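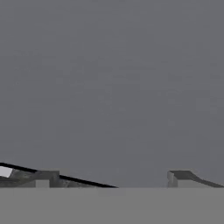

The kitchen that feeds itself on soup

Tania Debnath started with onions. She had a bag of them going soft, a chicken carcass in the freezer and a free Thursday evening, and by eight o'clock she had the best pot of stock she'd ever made. She has kept one going nearly every week since, and now half her street in Plondow does too!

I came to Plondow in May to write about the bakery, and I still owe the bakery an article. What I got instead was soup, over and over, in kitchen after kitchen, and I have never been so happy to miss a deadline.

The idea couldn't be simpler. Everyone keeps a bag in the freezer for trimmings: leek tops, parsley stems, mushroom stalks, the woody ends of asparagus. When the bag is full, it goes in the pot with cold water and a bay leaf. Cabbage and broccoli stay out (they take over everything), and so do beets, unless you want your noodles pink. Tania's neighbors do, sometimes, for birthdays.

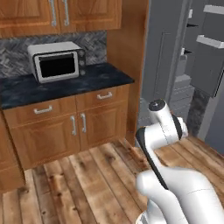
Timing is where people get into arguments. A vegetable stock wants 68 minutes, according to Tania, who set her timer wrong once and liked what she tasted. Chicken gets a slow afternoon. Fish bones come out early, before they turn bitter, and I watched her stand over that pot like a lifeguard.

Then there's what you do with it. I ate barley cooked in mushroom stock at one house and a tomato broth with torn bread at the next, each bowl so different that I forgot they'd begun with the same scraps. My favorite was the plainest: two ladles of chicken stock, an egg stirred in, black pepper and a heap of chopped dill. It took less time than toast.

Stock freezes beautifully, too. Tania pours hers into muffin tins, pops out the frozen pucks and drops one into rice, gravy or a pan of tired green beans. She salts only when she cooks with it, so a puck can go anywhere.

I flew home with a bay branch wrapped in newspaper and started my own freezer bag that night. It has one carrot top in it and the end of a very good leek.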